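Moving the sourdough to a fridge schedule

I have kept the same starter going for some years and until February I fed it by feel. That was fine while I was at home most of the day. Then my hours changed, the flat got colder, and I had a run of flat, sour loaves that were good for toast and not much else. I decided to write things down. What follows is the method I've ended up with, the figures behind it and the bits I still haven't sorted out.

The starter lives in a straight-sided glass jar with a rubber band round it. Its name is Berge, after a label that was on the jar when I bought it and wouldn't soak off. It is fed at a ratio of one part starter, two parts water and two parts flour by weight. The flour is a strong white with a fifth of wholemeal rye mixed in. I tried it with no rye for a while and the rise was slower and the smell was thinner. I tried it with half rye and it became a paste that climbed the glass and stayed there, so the level told me nothing.

For the dough itself I use 500 g of flour in total, 350 g of water, 100 g of starter and 10 g of salt. If you count the flour and water in the starter, that comes to 550 g of flour and 400 g of water, a true hydration just under 73 per cent. People quote hydration both ways and rarely say which. When a recipe came out wetter than I expected, that was usually the cause.

The order of work on a weekday is as follows. Starter out of the fridge and fed before I leave in the morning. Dough mixed at 6 in the evening, without the salt, and left for half an hour. Salt worked in with a spoonful of water held back from the total. Three sets of folds, half an hour apart. Then it is left alone until it has grown by half, shaped, put in a lined basket and into the fridge overnight and through the next working day. It gets baked when I'm home. 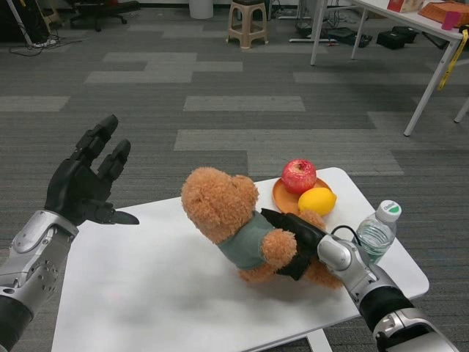 Can the shaped dough stay in the fridge for a second night if you don't get round to baking it?

It can, provided the fridge is cold enough and the dough went in slightly under-risen. At 3 °C mine was fine after two nights, a little more sour and a little lower in the oven. At 7 °C, where my fridge used to sit, the second night left it slack and it spread as soon as I turned it out.

That brings me to the fridge, which caused more trouble than the flour, the water and the starter together. The dial on it is marked from one to five and bears no fixed relation to temperature. I put a Dasano probe in a glass of water on each shelf in turn and left it for a day each time. The top shelf was 7 °C. The bottom shelf, at the back, was 3 °C. I had been putting the basket on the top shelf, where there was more height for it. It now goes at the bottom and the milk has moved up to the door. The milk doesn't last quite as long there, so I buy smaller bottles.

I also logged the kitchen. In winter it falls to 16 °C by late evening. Most recipes assume something closer to 24 °C, and the difference is large. At 24 °C my dough grows by half in under four hours. At 16 °C I have waited past midnight for it and then gone to bed and found it collapsed at breakfast. Adjusting the water is the simplest correction. You choose the dough temperature you want, double it, and take away the flour temperature to get the water temperature. It's a rough sum that leaves out the starter, the bowl and the heat of mixing, but it lands within a degree or two for me. For a 24 °C dough with flour at 16 °C it gives water at 32 °C, and I add a degree for the cold bowl.

Yung-ching Fang, who bakes a good deal more than I do and has read two earlier drafts of this, thinks I should stop fussing with water and build a proving box. Her own is a polystyrene carton with a jar of hot water in it. I borrowed the idea for a fortnight. It worked well, but the carton took up the whole worktop and the jar needed changing twice an evening. I've gone back to warm water in the mix and the bowl inside the oven with only the light on. In my oven the light alone holds 25 °C after an hour. Check yours with a thermometer first, as I've been told of ovens where it goes well past 30 °C.

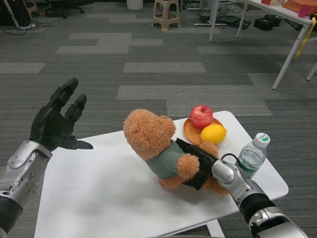 Baking is done in a lidded cast-iron pot, a Pillier, which I bought second-hand with a chip on the rim. It goes in cold and the oven is set to 240 °C. I give it forty-five minutes, by which time the pot is as hot as it is going to get. The dough goes in straight from the fridge on a sheet of baking paper, is cut once along its length, and has twenty minutes with the lid on. Then lid off, oven down to 220 °C, and another twenty to twenty-five minutes.

I used to judge the end of baking by colour. A probe in the middle is more reliable, though the number needs reading with care. The loaf reaches 96 °C or so well before it's finished, and then hardly moves. What changes after that is the amount of water lost. The raw dough weighs 960 g on paper, and a little less once some has stuck to the bowl. My best loaves have come out at close to 800 g. Anything over 840 g has been gummy near the base, whatever the probe said.

Flour is the variable I understand least. I had been using a supermarket strong white and changed to one sold as Flokis, mostly on price. The protein figure on the bag was nearly the same. It took up less water all the same, and for three loaves I blamed the folding. Dropping the water from 350 g to 335 g put it right. I now mix a small test piece from each new bag before I commit a whole evening to it.

Number 62 in the notebook is the last loaf before I moved the basket to the bottom shelf, and it's the flattest thing I've recorded. Number 63 used the same flour and the same timings and stood a good three centimetres taller. One loaf proves very little, but the ones after it have been in line with it.

Still to test: a longer rest before the salt goes in, and whether the spoonful of held-back water makes any difference. I also want to try freezing half a loaf sliced against half a loaf whole. There is room in the freezer for one of these at a time, so it will have to wait until the peas are eaten.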